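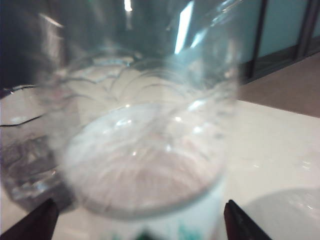 Cloudy glasses and sticky jars: what works in my kitchen

I have a weakness for clear containers. Jelly jars, dessert cups, the tubs that fancy yogurt comes in, my grandmother's pressed tumblers with the little fans around the side – if I can see through it, I'll find a shelf for it. The trouble is that clear things only look good when they really are clear, and mine spend a lot of their lives looking like they've been breathed on.

So every April I pull the whole lot out, line them up on the counter and get them sparkling again. Here's how I go about it.

First, figure out what kind of cloudy you've got. Put a drop of white vinegar on your fingertip and rub one small spot on the outside. If the spot comes up clear, you have hard water film and you're in luck. If it stays foggy, the glass may be etched (tiny scratches, usually from years in the dishwasher) and no amount of soaking will bring it back. I keep my etched ones for paintbrushes and rooting cuttings. Basil doesn't mind.

For plain film, I fill the sink with warm water, add 2 cups of white vinegar and let everything sit for 30 minutes. Lay a folded dish towel in the bottom of the sink first, especially if you're doing old glass! Then a soft brush, a drop of dish soap, a good rinse, and dry right away with something that doesn't shed. I use old pillowcases cut into squares. Leave them on the rack to drip and you'll get the spots back again by supper.

The bottoms are always the worst. Water sits in that little ring where the wall meets the base and leaves a chalky line the sponge just slides over. Baking soda mixed with enough water to make a paste, on an old toothbrush, gets right in there. Same goes for any ridges or molded patterns. Go along the grooves and be patient with it. For narrow necks I drop in a spoonful of uncooked rice with some soapy water and swirl. My neighbor Embla Strömberg swears by crushed eggshells, but I could never get all the bits out.

Clear plastic needs a gentler hand. Skip the scouring pads and the very hot water, and don't use baking soda on anything shiny – it can dull it. Soap, lukewarm water, soft cloth. If it smells like whatever was in there last (garlic pickles, in my case), pack it with crumpled newspaper, put the lid on and forget about it overnight.

Now, labels. The paper ones soak off. For the gummy patch they leave behind, I rub in a little cooking oil, wait until I've had my coffee, and wipe it away with a dry paper towel before washing. A design that's printed straight onto the container is another story, and I've quit fighting those. I ruined a perfectly nice Setiawan jar going at the logo with steel wool.

Last thing: don't stack them inside each other. If two do get stuck, cold water in the top one, warm (never boiling) around the bottom one, wait a minute and twist gently. I've saved more than one pair of Grandma's tumblers that way, and the one I lost was the time I got impatient and used a butter knife.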